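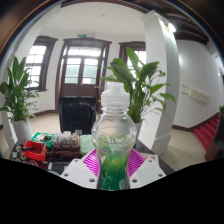 The Plalier 14 Practice Ring

Price: $3000 (ropes and canvas included, freight extra)
Made to order in our Mistden shop

Okay, so this is the ring I wish I'd had when I was learning to bump on two gym mats and an old carpet. I've been building wrestling rings for a good while now, mostly full-size ones for shows, and I kept getting the same call from people who run little schools: do you have anything smaller that still feels like a ring? For years I said no. Then Konrad Pawlak talked me into making one for his garage (he's very hard to say no to), and I liked it so much that I put it on the price list.

It's 14 feet on a side, measured rope to rope. That's tight if you're used to working a big ring, and your first few times hitting the ropes you will come up a step early. You get over it in an evening. Two people can chain wrestle, run spots and take every normal bump in it. I wouldn't do a six-man tag in there unless everybody likes each other a lot!

What's under the canvas

Steel frame, center beam, wood planks laid across, one layer of closed-cell foam, then the canvas. I went back and forth on the foam forever. Too thick and your feet sink, and you roll an ankle doing something dumb like a lockup. Too thin and your students stop wanting to take back bumps by the second week. What I settled on is firmer than most beginners expect. Siham Ouali trained on the first one we sold and told me it was "loud and fair," and I'll take that.

There is no spring under this one. I get asked all the time. The give comes from the planks flexing between the beams, and if you want the big trampoline feel for high flying, you want my show ring and a taller ceiling.

Ropes

Real rope wrapped in tape, three per side, black unless you tell me different. I can do red, white or blue for no extra money. Other colors depend on what tape I can get, so ask first. The turnbuckles are the regular hook-and-eye kind and you can tighten them with a bar. Please check them before every session, and I mean every session. New rope stretches like crazy for the first month and then calms down.

Turnbuckle pads come with it, one for each buckle. They're plain vinyl. If you want your school's logo on them, Sinesik does the printing for me and does a beautiful job, but you order that from them directly and have it shipped here, and I'll put the pads together before your ring goes out.

Weight and setup

The frame and posts come to 526 pounds. Add planks and foam and you're going to want friends over. Three people who have done it before can put it up before lunch. If it's your first time, just plan on using the day, and don't tighten anything all the way until all four corners are standing. I did that wrong on my own ring more than once, so I painted the corner pieces to match the posts they go with. Match the paint, and take your time.

You need a flat floor, and a little room outside the ropes for somebody to roll out without meeting a wall. For the ceiling, stand your tallest student on the top rope and decide how you feel about it. Low ceilings are fine if you only teach mat work and running.

Outdoors? Under a tent, sure. Don't leave it out in the rain. The planks warp and the canvas gets a smell.

Ordering

I take half up front and the rest when it's loaded. Build time is about 60 days right now. Orders that came in before July 24, 2020 are already on the board, and I expect to start cutting steel for the next bunch in August. If you can pick it up yourself with a trailer, even better, you save the freight and I get to show you how the corners go together.

Abdelilah Saber answers the phone most mornings and can quote you shipping. For anything about welds, beams or custom sizes, ask for me.

Spare parts

Canvas, laced, natural or black
Single rope, cut to length and taped
Turnbuckle, each
Turnbuckle pad, each
Foam, full set
Plank, each (buy two extra, you'll be glad)
Tightening bar

Used rings come up now and then too. Rachid Benkirane traded in his Plalier when he moved his school to a bigger building, and it sold before I'd even wiped it down, so if you want one, get on the list by phone.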